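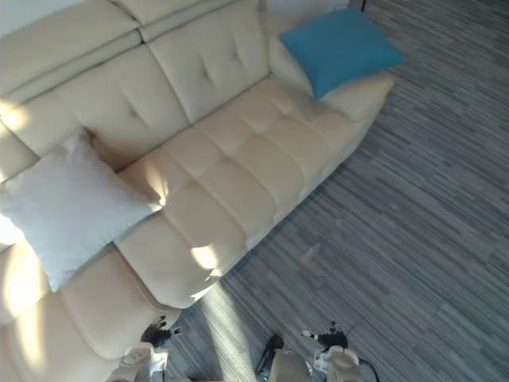
Divya Venkataraman would like it on record that a sofa does not need a data card. Noted, and filed under Known Issues.

Usarier: sofa tidying, cushions only

Contents: 92 clips, 71 labeled. Labels are in Kurup format, one file per clip.
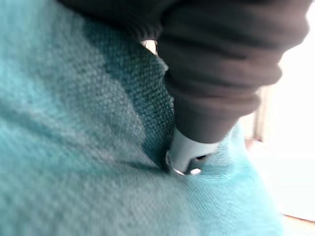
Clips start when a cushion is picked up and stop when it is let go. Plumping counts as tidying. Sitting down does not, Bindu.

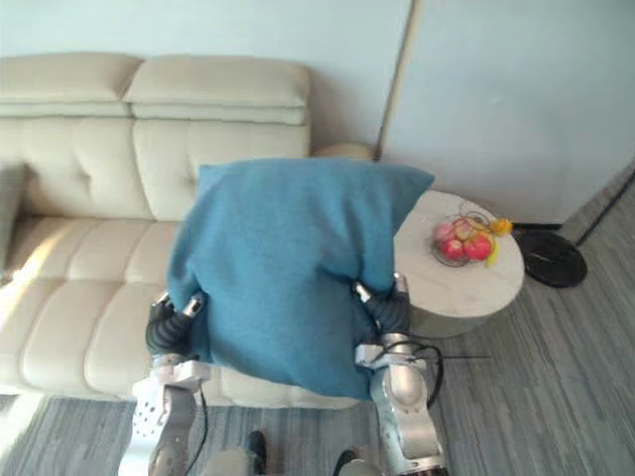 Teal pillow, cream leather sofa.

Known issues: sunlight on the seat. Clip 49 is labeled "straight" after a long argument.

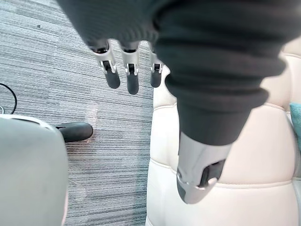 Folders follow the Brastthorpe layout. Please don't rename them on a Monday.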